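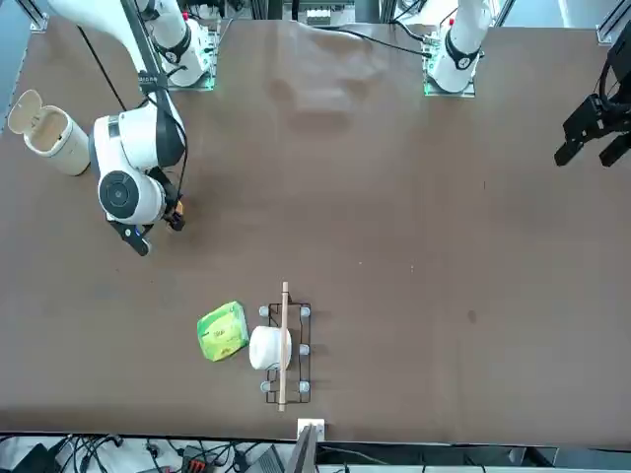

Tutport Technical College
Student Projects – Gallery

Two-Arm Manipulation: Work at the Student Stations

The Department of Automation offers the Two-Arm Manipulation project to students in their second and third years. Teams program a pair of robot arms to handle ordinary articles on a shared tabletop and present their results at the Araújo Student Competition in April. The project is directed by Sylvain Chauvin, senior lecturer in robotics, and takes place in Room 131 of the Trasitz Building.

This gallery presents the work at hand during the preparation period. Visitors who wish to read the full task rules may request a copy from the department office.

The Project

Each team is assigned a task sheet at the start of the term. The sheet names the articles to be handled and the condition in which the table must be left at the end of a run. Teams decide for themselves which arm performs each step, and are expected to defend that decision in writing.

Soft goods, wire frames and glass are included on purpose. They ask different things of a gripper, and a program that performs well with one will often need to be revised for another. Students are encouraged to begin with a single article and a single arm. Work with both arms is permitted after the supervisor has signed the team's motion plan.

All teams use Inavura, the control software developed by former students of the department and maintained by the present third-year class. The current release allows a run to be paused and resumed from any recorded position. Teams may add their own routines but may not change the speed limits set for the room.

The Two-Arm Station

A view along the table from the side of the arm bases. The left arm is folded clear of the articles, while the gripper of the right arm hangs open above the table. A small glass flask of orange liquid stands below it, and the black wire rack and a lime-green soft package are farther back.

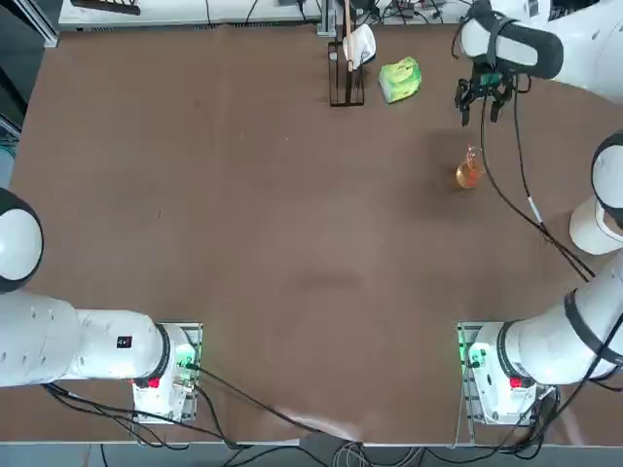

Handling the Articles

The task sheets are divided into three groups. The first concerns rigid articles such as flasks and cups, which must be lifted and set down upright. The second concerns soft packages, which may be gripped at any point provided the wrapping is not torn. The third concerns racks and holders, where the team must place an article or remove one without moving the rack from its mark.

Most teams find the third group the hardest. A wire rack offers little surface for a gripper to close on, and a light rack will shift if it is touched from the side. Two of last year's teams answered this by holding the rack with one arm and working with the other. The approach was slower but gave steady results, and it has since been added to the department's teaching notes.

Glass requires particular care. Before a flask is used in a two-arm run, the team must demonstrate the same motion with a plastic container of similar size. The supervisor may ask for the demonstration to be repeated if the gripper closes too quickly or if the approach path passes over another article.

Records and Assessment

Every team keeps a logbook. An entry is made for each run, including runs that are stopped early, and states the task number, the software version and the result. Teams must record 200 runs before they may enter the competition. Selected entries are read aloud and discussed at the project meeting – a practice that new members sometimes find uncomfortable and that the department has no plans to end.

Assessment is based on 300 points. The technical performance of the arms accounts for 200 of these, and the remainder is given for the logbook and the written report. A team that fails to complete its task at the competition may still pass the course if its records are complete and its report explains the failure clearly.

Comments from the Project Director

"We ask the students to write down what they expect the arm to do before they press start," said Mr. Chauvin. "When the arm does something else, they have a sentence in front of them to compare it with. Much of the teaching takes place over that sentence."

Mr. Chauvin added that teams would have more time at the stations this year. "The room will remain open in the evening during the weeks before the competition. Teams should use those hours to repeat their runs. New ideas should have been tried well before then."

Room Rules

Students and visitors are asked to observe the following:

Keep hands away from the table while a program is running.

Confirm the location of the stop buttons before starting work.

Report any damaged cable to the supervisor and do not attempt a repair.

Return all articles to the storage cabinet at the end of the session.

Food and drink are not permitted in Room 131.

Joining the Project

Applications are open to students who have passed the introductory course in programming. No earlier experience with robot arms is required. Applicants should submit a one-page letter stating which group of tasks they wish to work on and why. Those who already have a partner in mind may apply together, although the department reserves the right to assign teams.

Applications must reach the department office by 20/09/2026. Late letters will be placed on the waiting list.

Visits and Use of Pictures

School groups may visit the stations by arrangement. Requests should give the size of the group and the grade level of the students. Pictures in this gallery may be used for teaching with credit to Tutport Technical College, Department of Automation. Requests for any other use should be sent to the department office in writing.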